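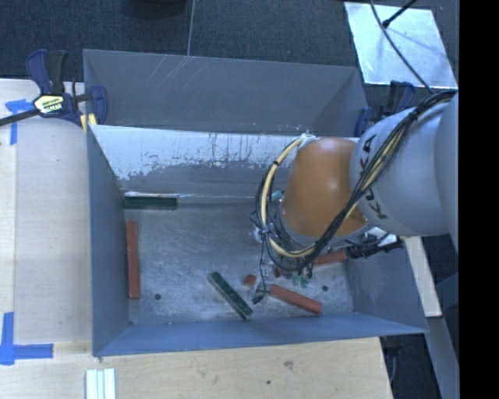 red blocks, green blocks, metal bin

ok so Disten is on streaming as of midnight. the whole internet is posting "finally" and I need everyone to slow down and look at the tracklist. thread

original Disten tape was free download only. Zinow put it up on his own page, one zip file, tags all wrong, track 4 labeled as track 9. if you were there you were there

what went up last night under the Fonimton logo is missing 3 songs. not skits. songs

missing: "Porch Money", "Call Me From the Lot", and the Ga-eun Jeon one. yes THE Ga-eun Jeon one

I checked on two different apps in case it was a glitch. same on both

also the intro is shorter. the voicemail is gone, it just starts on the drums now. which kills it a little bit?? the voicemail was the setup for the last song

so why. best guess is samples, like always. Damian Zieliński produced most of that tape and he was pulling from everywhere, old church records, a commerical, somebody's wedding tape. free tape, no one cared

"Porch Money" is the easy one. that loop is Omid Babaei's band, the slow one off their second record, barely even pitched up. Babaei said in a radio thing a while back that he liked the song and would still like to be paid for it. fair!!

so either they couldn't agree on a number or no one called him. I have no idea which and neither does anyone in my replies

"Call Me From the Lot" I don't get at all. there's no sample that I can hear. live bass, live keys. Hina Sandhu mixed it and has talked about tracking it in one night

somebody just sent me the credits from the old zip (thank you, I lost mine two laptops ago). Lot has a cowriter listed as just "Nwosu". no first name. could be paperwork, could be a split nobody signed. guessing

the Ga-eun Jeon song though. she's on a different label now and her hook is most of the record. that's a label to label conversation and those take forever

remember she was unsigned when she did it. roughly 2,000 people at her biggest show back then. now she's doing arenas and her people get a say

not mad at her btw. please don't go in her comments. I already see people in her comments

what bugs me is the announcement. Fonimton post says "the complete tape, for the first time." complete. it's in the first line

just say 'most of' lol. just say some songs couldnt make it. every fan of a mixtape rapper already knows how this goes, we would have been fine

the mixing. headphones on, been through it 5 times since I woke up

it's louder. vocals way up front. the old version was muddy but it was muddy in a good way, like you were in the next room. "Second Set of Keys" lost the hiss and I miss the hiss

BUT "Tall Grass" sounds incredible now. you can hear the second verse doubles. I never knew there were doubles on that. I've had this song for years

"Left at the Light" has a new hi hat pattern in the back half. that is not a remaster, that's a change. somebody opened the session

Hina Sandhu isn't credited on the new one at all. mixing credit just says Fonimton. hope she got asked, she built the sound of that whole era

ok people asking is there a statement. sort of. Raffaele Melis, who manages Zinow, replied to one fan at like 2 in the morning. quote: "working on the rest, be patient with us"

"the rest" is doing a lot there. could mean all the missing ones. could mean one of them in December with a vinyl bundle

and Zinow himself has posted the cover art and a heart. that's it. very on brand

cover art is different too while I'm here. same photo but they cropped out his cousin on the steps. again maybe a release form thing. but man. the cousin is the one doing the adlibs on half the tape

sequence for anyone who wants to rebuild it. put Porch Money after "Tall Grass". Lot goes right before the Jeon song, Jeon song is second to last. voicemail intro at the top obviously. you need the old files, don't ask me for the old files

ok stop asking me for the old files

seeing "who cares it's only a few songs." Porch Money is where he says the line about the bus transfer that he then flips on the very next album. without it the flip is just a random bar. the tape talks to the album

and for new people this is the version. a 17 year old hearing Disten for the first time tonight is going to think it ends on "Left at the Light" and it does NOT end there, it ends on him calling back the voicemail

hang on somebody says the Jeon song is showing up in one region. checking

nope. it's a fan upload under a fake artist page. sounds like it was recorded off a car stereo. already got 7 people in my mentions telling me it's official. it is not official

correction to an earlier post, the wedding tape sample is on the tape BEFORE Disten. sorry. typing fast

also I said live keys on Lot, a guy who played some of those shows says the keys are programmed and only the bass is live. ok! still no sample tho

where I land: glad it's up. really. half these tapes are just gone, the link is dead and the one guy who had it sold his computer. stream Tall Grass loud

but fix the word "complete", put Sandhu's name back, and pay Babaei whatever he wants for that loop. it's the best thing on there and it isnt on there

going to work now, will update if Melis says anything else

update from lunch: description changed. it says "the classic tape, for the first time" now. so somebody over there is reading

credits still the same. tracklist still the same

update 2: Damian Zieliński just liked a post asking for Porch Money. make of that what you want. I'm making a lot of it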